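From: Devendra Tomar
To: folding list
Subject: Re: Red knits, the sock pile, and what goes on the table

Nayara Rezende wrote:
> Three questions before I write up the April instructions.
>
> 1. The red knit. Do we fold it with the seam as the guide, or
> edge to edge like the flat pieces? Matov says seam, Plisberg
> says edge, and I have both in my notes.
>
> 2. Shorts with drawstrings. Do the strings get tied first?
>
> 3. Single socks. The old sheet says to roll them. I would like
> to drop that and lay them flat.
>
> Also, is anyone still using the 30 cm board? I can't find it and
> I would like to stop mentioning it if it's gone for good.
>
> Nayara

Nayara,

Answers in your order, with a few additions from this end.

1. Seam. I was on the edge side of this until I went back through the red items. A coarse knit stretches when you pull it by the edge, and then the two halves don't match when you bring them together. The stitching gives you a line that stays put. Find the seam, lay it straight on the table, smooth outward from it on both sides, and then make the first fold. If the ribbed part has curled over, open it out before you start. Otherwise you end up with a lump in the middle of the stack and everything above it leans. 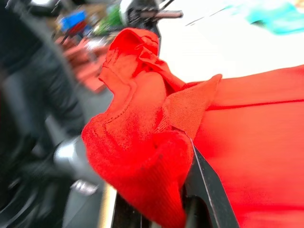 The flat pieces can stay edge to edge. I don't see a need to change that part of the sheet. What I would change is the order. The sheet has people folding first and smoothing afterward, and with the knits that sets the creases in. Smooth first, fold second, then leave it alone. Pressing down hard on a finished knit makes it look neat for a minute and then it springs back.

Plisberg's point about edges was fair for the cotton they were getting last year. I would put one sentence in the write-up saying that woven cotton goes by the edge and knits go by the seam, and leave it there. We don't need the whole history.

One more thing on lifting. Take hold of a small fold of cloth and raise it slowly, so the rest has time to hang. If you grab a big handful you bring up whatever is underneath too, and with a mixed pile that usually means a sock goes on the floor. This applies to the first lift out of the pile most of all. Once a piece is by itself on the table you can handle it any way that works. 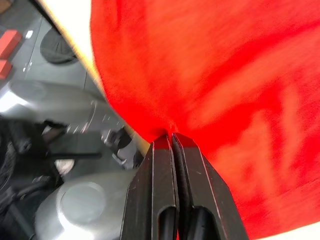 Gresness Household Textiles Group

2. Drawstrings. Yes, but a loose bow, no knots. The Seixas sheet called for a double knot and we spent a long time picking those out. Lay the shorts face up, pull the two ends of the string until they are even, tie the bow, and tuck it inside the waistband. Then fold leg over leg and bring the hem up to the waist. If the string is tangled, untangle it with the shorts flat on the table. Doing it in your lap takes twice as long.

Please also say that shorts go in their own stack. They were going on top of the red cloths and sliding off, the fabric being slippery. If there's no room for another stack, put the shorts down first and the cloths on top of them.

3. Socks. Agreed, drop the rolling. I never liked it for singles. Stretch the sock out by both ends so the heel shows itself, turn it so the heel is up, and flatten the toe first. Work back from the toe toward the cuff. A pair can be laid one on the other and folded once. Singles go flat in the shallow tray until their match comes along, and anything still in the tray at the end of the month goes to rags.

The light gray ones are the hardest to match because the shades are so close. I compare the cuffs and ignore the rest. If the cuffs are the same height I call it a pair.
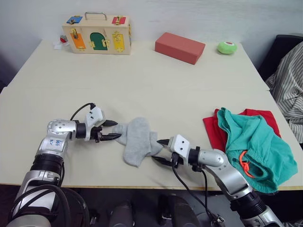
Gray sock on the table, with the red cloth and what look like teal shorts to the right.

On the board: I have it. It was behind the shelf here, and one corner has split, so I'd stop mentioning it. The bigger one from Matov does the same job for anything except socks, and socks don't need a board.

About the table itself, the sheet says to clear it completely before starting. I would soften that to clearing the front and the middle. Things along the back don't get in the way of the folding, and people were losing time moving them off and putting them back. The right side does need to be open if you are setting finished pieces there.

For the printed copies, 80 was too few last time and we had to borrow from Plisberg. I'd ask for 200 if the price is the same as before. Single sided is fine. Could the sock section go on the front? It is the one people look up.

Send me the draft when you have it and I'll read it the same evening. I'm at the table most mornings until 11 if you'd rather go through it in person.

Devendra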